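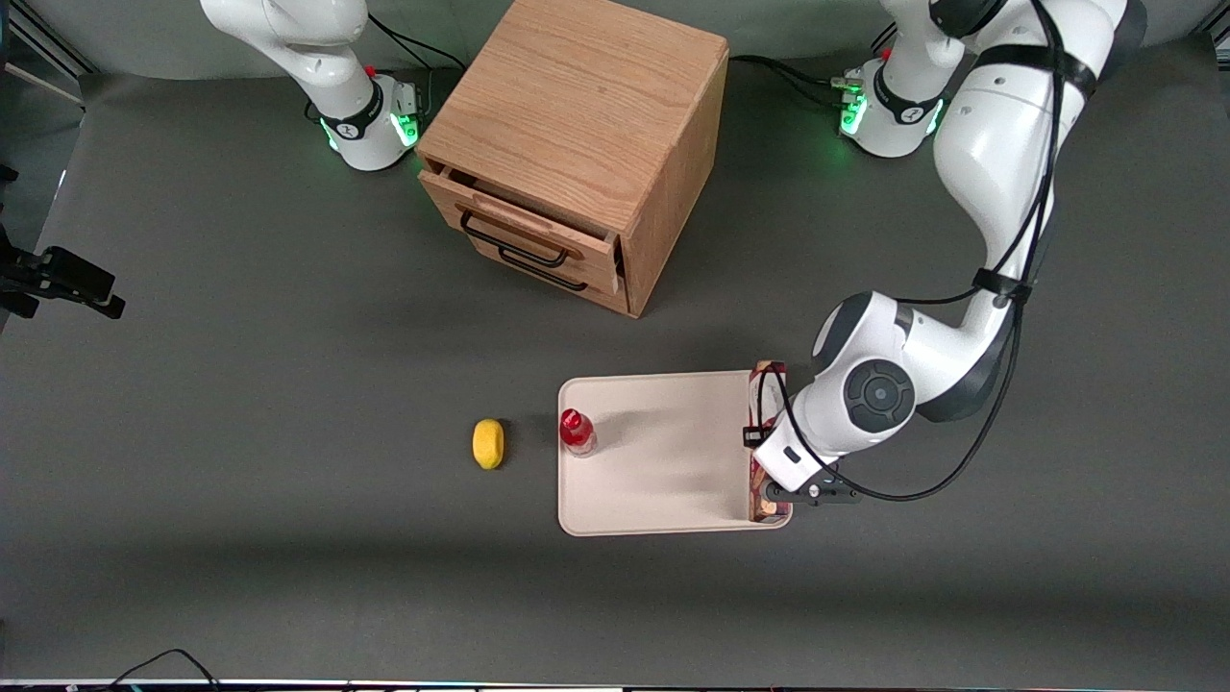

Left arm at the tray, right arm parked at the back. Both status rings green.

I have been rewriting our bench rules for two-arm tabletop work, and the draft is far enough along to post. The old version was written for the Moynihan bench, which had one arm and a fence. Most of it did not survive a second arm and a wrist camera.

The rules are split into layout, motion and stopping. They sit below the risk assessment for the cell. If the two disagree, the risk assessment wins and the rule gets fixed.

Layout

1. The tray defines the work area. An item outside the tray is still a valid item, but its position has to be in the setup sheet before the run. The old text let people put things down wherever they fit, and we lost most of a January comparison to that.

2. Any furniture on the table (drawers, shelves, bins) goes between the bases or behind the line of the tray. Drawer positions are recorded at the start. "Closed" means fully closed. A drawer with a visible gap is recorded as open.

3. Cables leave the base toward the rear. A cable along the outside of an arm needs enough slack for full elbow travel, checked by hand at low speed. Straps are inspected every 20 hours of run time.

Motion

4. One arm in the work area at a time unless the task sheet says otherwise. The idle arm stays at the back with nothing in its gripper.

5. Approach speed drops to 15 percent of maximum inside the tray. Tulisico, the scheduler we use, applies this as a zone limit, so the operator does not set it by hand. Verify the zone after any tray move. It does not follow the tray.

6. Tall, narrow packages are gripped near the rim at reduced force. Thin cardboard crushes well before the force alarm trips.

7. Before the first grasp, open the fingers and take a reference view from the wrist.
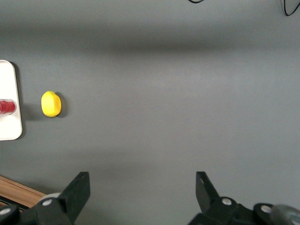

Wrist view, fingers open and empty, lemon on the table beside the tray.

Rule 7 got the most argument in review. The objection was that the overhead calibration already covers it. In my opinion it does not. The wrist view confirms that both fingertips are in view and that nothing is between them, and it costs 5 seconds. It will not confirm the whole layout, and the rule should not be read that way. A tray at the edge of the view is normal.

Stopping

8. A green ring means the controller reports ready. It does not mean the table is safe to reach into. Hands stay out until motion is disabled and the operator has said so aloud.

9. After any stop, wait 30 seconds, read the log, then restart from the reference view. Do not resume mid-grasp.

Still open: Judico logs gripper force at a lower rate than I would like, and rule 6 depends on it. Brustau uses a different gripper, so the force limit there needs its own number. I will post the setup sheet template once the drawer fields are settled.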